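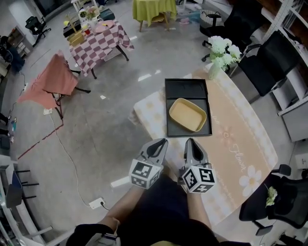
The long table in its summer clothes. Yes, the cloth says "Flower" on it, in case anyone forgets the theme.

So I finally caved and bought tablecloths. Plural! I went over to Oddale for lamp bulbs and one yard of ribbon and came home with a bag so full the handles stretched. Manuela was with me and she is no help at all in a shop, she just nods and puts things in the basket.

The back room has needed something for ages. It's office chairs and metal shelves in there, and however much I like it, it always felt like a place where you wait for your name to be called. I didn't have money for furniture (I priced one sideboard at 337 and walked right back out), so fabric it was.

The long table got the peach and cream one with the flowers and the great big daisy. I thought it might be too much. It is too much, and I love it. The little table at the back got lime green, and the one in the corner got the red and white checks, with the wicker basket and the pink plate and the yellow desk lamp on top. There's a salmon pink cloth over one of the chairs too, which was Manuela's idea and I'll give her that one. Do all these go together? My sister would say no. She's a beige person.

Then there's the matter of what to put ON a tablecloth once you own it. I tried the long table with nothing but the vase at the far end and it looked like a very lonely wedding. So out came the black tray, and I put the pale yellow dish in it, and that was it, done. Black next to all that peach is so good. It gives your eye somewhere to sit down for a minute.
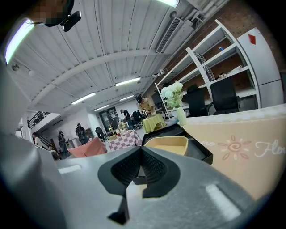 I still go back and forth on the flowers. White with green leaves is the safe choice, and with a cloth this busy I think safe is right, but Rosario keeps saying I should go for something orange and loud. Maybe in September, when I'm sick of all the pastels. The bouquet does shed its little sprigs everywhere, so check your chair before you sit!

Next up is the shelving. I'd like to hang a curtain across the lower part, just something plain on a tension rod, and keep the top shelf for things I don't mind looking at. The brick behind it is a nice warm color and I don't want to lose that. If anybody has hung fabric on metal shelves without drilling, please tell me how, I've read 37 different opinions and they all involve magnets.

Posted July 10, 2020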